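3.2 Collection of demonstrations

The demonstrations were gathered with hand-held grippers and without any robot arm. An operator takes one gripper in each hand and does the task as he or she would do it at home, while the wide-angle camera on each gripper records the view over the two fingers. We chose this way of working after a first trial in August with remote control of two arms, where new operators needed very long to finish even a simple task and became tired. With the hand-held tool a new person could begin useful recording after a short practice, and we did not need to bring an arm into each room.

The set described here is called Lakby. It contains 410 demonstrations which were kept after checking, out of more than 600 recorded. All of them were made in ordinary work rooms at our Stevness site, with the furniture left where the people who work there had put it. We did not cover the walls or clear the desks before a session. A policy that is trained only in front of a plain background learns to depend on that background, and we wanted to see how far a varied one would help. The cost of this choice is discussed in Section 5.

Operators were asked to follow a small number of rules. The fingers should be in view of the gripper's own camera at all times, and the operator should not turn the wrist so fast that the picture becomes blurred. Before each session the operator made a short walk through the room with both grippers held up in front of the body. This walk is used only for building the map of the room, and its frames are not given to the policy. We found that a slow walk with one return to the starting point gave a better map than a longer walk without return.
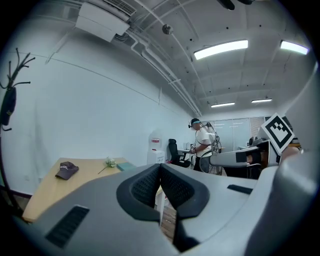
Figure 2. View from the camera of one hand-held gripper in a work room. The two padded fingers are in the lower centre. A marker tag on a bracket is at the upper right of the device, and an arm of another gripper reaches in from the right. In the middle distance stands a person with a headband-mounted device and a wearable frame.

The position of the gripper is estimated from its own images together with the readings of the motion sensor. In most rooms this was enough. Two situations gave trouble. The first was a close view of a plain white wall, where the method finds few points to follow and the estimate begins to drift. The second was a moving person at short distance, who may fill so much of the view that the points on his clothes are taken for points of the room. For the second case we remove image regions that contain people before the map is built – this is done by a standard detector and was not tuned for our data.

The distance between the two grippers is important for tasks that need both hands, for example holding a box with the left and opening it with the right. When both are placed in the same map this distance follows directly. If one of them loses its position for more than a moment, the whole demonstration is rejected. We did not try to repair such cases by filling in the missing part, as an early test showed that the filled parts taught the policy movements that no operator had made.

Checking was done in two steps. First, a program called Plendow compared the opening of the fingers with the estimated path and marked every demonstration with a sudden jump. Then Tala Haddadin and Hideaki Okabe looked at the marked ones separately and decided whether to keep them. They disagreed on 57 demonstrations, and these were left out of the training set. The list was closed on 10/25/19 and was not changed after the first results were known.

The operators were 8 people, of whom three had used the tool before. We did not select them for skill. The demonstrations of the less practised operators contain more pauses and more second attempts at a grasp – we kept both, provided that the task was completed in the end. Section 4.1 compares a policy trained on all operators with one trained only on the three experienced ones.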